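Questions people ask about the Hulme chamber music evenings

Hello and welcome! If you've found your way to this page, you're probably thinking about coming to hear us play, or you came once and left with a question that you didn't get to ask over the cookies. I've tried to answer the ones that come up most often, and I do tend to ramble when the subject is music, so please skip ahead whenever you like.

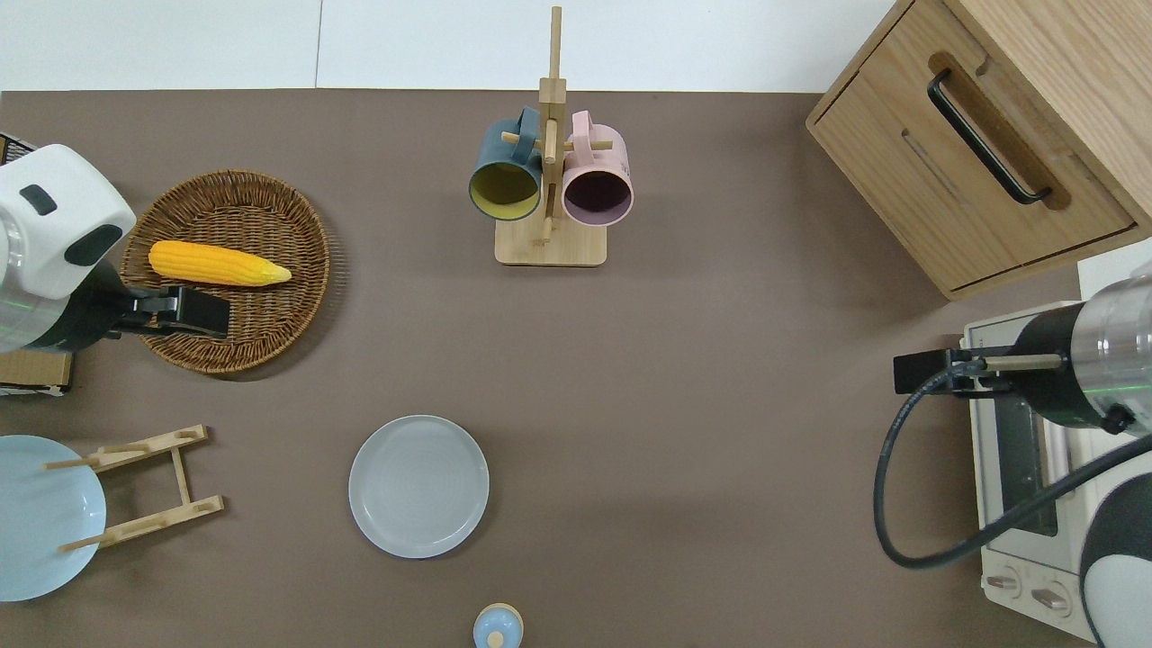
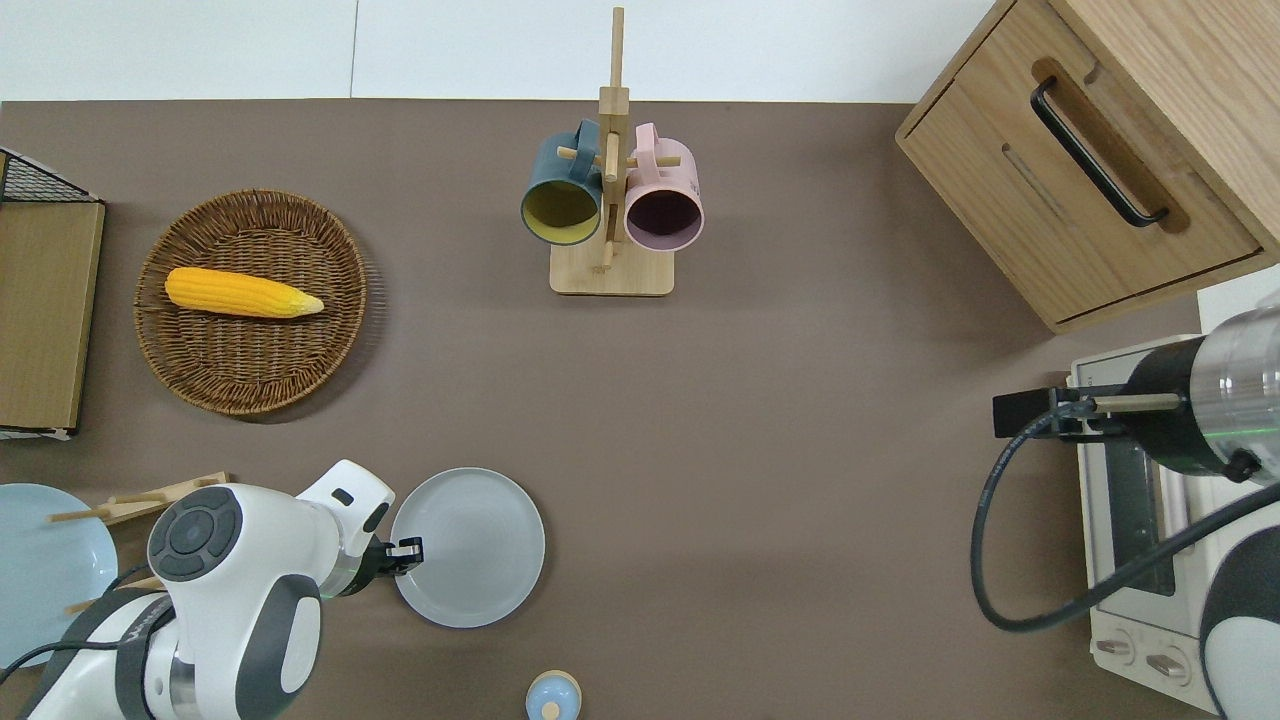
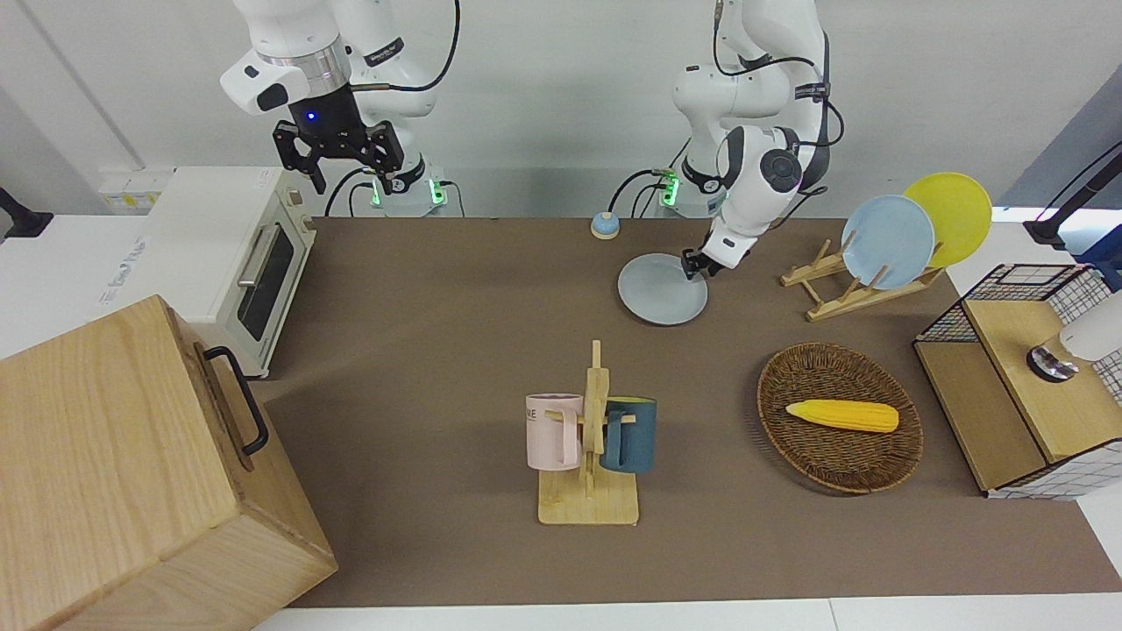
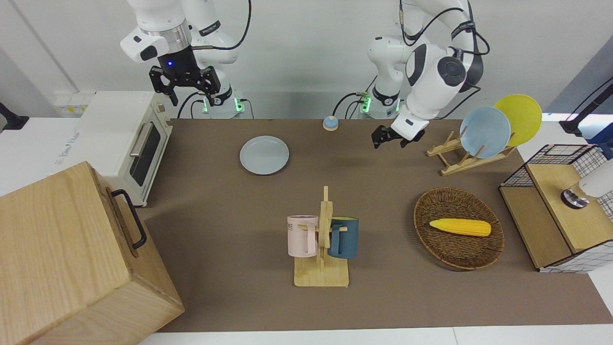 Imogen Sugden wrote to me after the last concert that she had put off coming for two whole seasons, convinced she would clap in the wrong place and be stared at. She did clap after the first movement of the Steltinora quartet, she said, and half the row joined in, and the cellist smiled at her. She asked me to put the clapping question first, so I have.

When am I supposed to clap?

Whenever you feel like it, within reason. The usual custom is to wait until the whole piece is over, and a piece may have three or four movements with little silences between them. If you lose track (I do, and I've been going to concerts since I was small), watch the players. When the bows come all the way down and they look up at you, they're finished.

Do I need to know anything about the music beforehand?

Not a thing. Someone from the group says a few words before each piece, usually where it came from and one or two spots to listen for. There is a printed sheet as well, and you're welcome to take it home and look up the recordings afterward.

What are you playing next?

The next evening is 24 Mar 2026, and we open with the Skumovach trio, a stormy sort of piece with a slow movement that I could listen to all day long. After the break comes the string quartet by Edero, who wrote it as a wedding present and then kept tinkering with it for years – we play the second version, with the extra variation at the end. In July we do our one outdoor concert, always lighter fare, waltzes and serenades and a good deal of Haydn.

How long does an evening last?

Doors open at 7, we start at 7:30, and most people are heading for their cars by 9:30. There's a proper intermission with time to stretch your legs and talk to the person next to you.

How much are tickets, and do they sell out?

Tickets are $10 at the door or online, and students and children come in free. The hall seats 204, and we do fill it for the winter programs, so I'd book ahead for those. For the rest of the year you can generally wander in at the last minute and still find a good seat.

Where should I sit?

Oh, I have opinions on this! Up close you hear the breathing and the scrape of the bow, and you see all the glances the players give each other. Farther back the sound blends and the viola stops getting lost. My own favorite is the left aisle, a little behind the middle, where you can watch the pianist's hands. Try a different spot each time and see what you like.

Can I bring my kids?

Please do. Children who can sit through a movie can usually manage the first half, and plenty of families slip out at intermission without anyone minding. If a little one gets wiggly, the lobby doors stay open and the sound carries out there quite nicely.

I used to play. Is there anything for me?

There is a reading session for amateurs on the first Sunday of the month. Bring your instrument and a stand, and we'll sort you into groups by what shows up. The library now holds 1030 sets of parts, mostly quartets and piano trios, with a shelf of wind quintets that could really use some company. You don't have to be good. I came back to the violin after a very long gap and spent my first session playing only the open strings I was sure of.

Can I borrow the sheet music?

Yes, for up to a month at a time. Please use soft pencil for your markings and leave the old fingerings alone, even the strange ones.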